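4. Forrar e quadricular a mesa 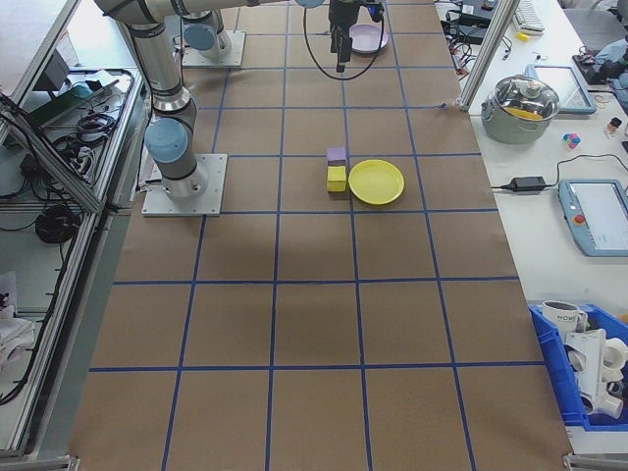
Quem chegou até aqui já tem o tampo nivelado (secção 3) e, com sorte, ainda tem paciência. A vai precisar dela. O papel kraft é um material honrado e barato, mas tem memória: passou meses enrolado e tenciona continuar assim.

O forro serve para três coisas. Protege o tampo, dá um fundo mate que não reflete as luzes do teto e recebe a quadrícula de fita, que é a única forma conhecida de duas pessoas concordarem sobre onde fica "mais ou menos ao meio".

4.1 Material

- Papel kraft castanho, em rolo, mais largo do que a mesa
- Fita azul-escura Triditz, largura de 20 mm
- Régua metálica comprida e esquadro
- Lápis macio
- Lâmina nova (não a que está na gaveta desde outubro)
- Pano seco
- Conjunto de peças Mukstead: cubos de espuma e pratos redondos, em amarelo e em lilás

Nota: a fita clara da mesma marca é mais simpática à vista e desaparece por completo em qualquer fotografia. Use a escura.

4.2 Colocar o papel

1. Limpe o tampo com o pano seco. Uma migalha debaixo do papel parece inofensiva até ao momento em que um cubo decide inclinar-se sobre ela.

2. Desenrole o papel ao comprido, com a face que estava para dentro do rolo virada para baixo. As pontas vão levantar. Ponha um peso em cada canto e vá almoçar.

3. Depois de o papel assentar, marque a lápis o contorno das placas metálicas de montagem e corte por dentro da linha. É preferível cortar a menos e corrigir do que cortar a mais e passar o resto do ano a olhar para um remendo.

4. Prenda primeiro um dos lados compridos e estique com a palma da mão até ao lado oposto. Só então prenda este.

5. Dobre as sobras para baixo do tampo e fixe-as. Não dobre para cima, por muito que a orla fique bonita. Os pratos prendem nela.

Cuidado: corte sempre no sentido contrário ao da mão que segura a régua. A lâmina não distingue papel de dedo e o papel manchado tem de ser todo substituído.

4.3 Traçar a quadrícula

6. Marque a lápis, em ambos os lados compridos, um ponto a cada 143 mm. Sim, é uma medida antipática. Vem da largura do modelo Skuvov original e foi herdada por todas as mesas seguintes, porque refazer as folhas de registo dava mais trabalho do que decorar o número.

7. Cole primeiro todas as tiras transversais. Puxe a fita com as duas mãos, pouse-a de uma só vez sobre os dois pontos e passe o polegar do centro para fora.

8. Repita no sentido longitudinal. As tiras ao comprido ficam por cima das transversais em toda a mesa, sem exceções criativas.

9. Corte a fita junto à borda do papel. A bancada lateral branca fica fora da quadrícula e não leva fita. É lá que vivem as coisas que ainda não têm lugar, e convém que não comecem a sentir-se em casa deste lado.

10. Verifique as diagonais de duas ou três casas com a régua. Uma diferença de um milímetro não tem importância. Uma diferença de um dedo significa que saltou o passo 6 e que o vai fazer agora.

Nota: se uma tira ficar torta, levante-a devagar e deite-a fora. A fita reaproveitada traz agarrada uma camada de papel e cola com a convicção de um selo usado.

4.4 Dispor as peças

11. Escolha uma casa perto do centro da mesa e pouse os dois cubos, um lilás e um amarelo, encostados um ao outro. Encostados quer dizer a tocar-se. A versão anterior deste guia dizia "próximos", e Fatemeh Heydari guarda ainda uma coleção de interpretações dessa palavra.

12. Coloque o prato amarelo ao lado do cubo amarelo, deixando entre eles uma folga mínima. O prato e o cubo têm quase o mesmo tom, por isso confirme a folga de perto: a um metro de distância parecem uma peça só, e já houve quem registasse a falta de um cubo que lá estava.

13. Coloque o prato lilás mais afastado, na parte de trás da mesa. É o mais pequeno e o mais fácil de perder de vista.

14. Deixe livre a metade da frente. Papel e fita, nada mais. Chávenas, telemóveis e o próprio manual são o tipo de objeto que aparece ali sem que alguém os tenha pousado.

Cuidado: os cubos são de espuma e guardam rancor. Uma aresta esmagada demora a recuperar e o cubo passa a assentar de lado. Pegue neles pelas faces, sem apertar, e não os guarde debaixo de nada.

4.5 Luz e sombras

15. Acenda as luzes do teto e olhe para a mesa a partir da frente. Uma sombra suave a atravessar as filas do meio é aceitável. Uma sombra com a forma reconhecível da sua cabeça pede que se desvie.

16. Se tiver luxímetro, procure 700 lux ao nível do papel. Se não tiver, leia uma linha deste manual pousado sobre a mesa e depois retire-o (ver passo 14).

4.6 Manutenção

O forro aguenta até 32 sessões antes de as casas centrais começarem a ganhar pelo. Trocar só essas casas é uma ideia que ocorre a toda a gente e que produz um degrau. Troque o papel inteiro.

Limpe os pratos com um pano ligeiramente húmido e seque-os antes de os devolver à mesa, pois o kraft molhado ondula e não volta atrás. Os cubos limpam-se a seco.

Papel e fita de substituição encomendam-se à Rahimi, ao cuidado de Hannelore Ammann. Indique o comprimento da mesa na encomenda - o da mesa, medido, e não o que vem na ficha.

Continue na secção 5, Folhas de registo.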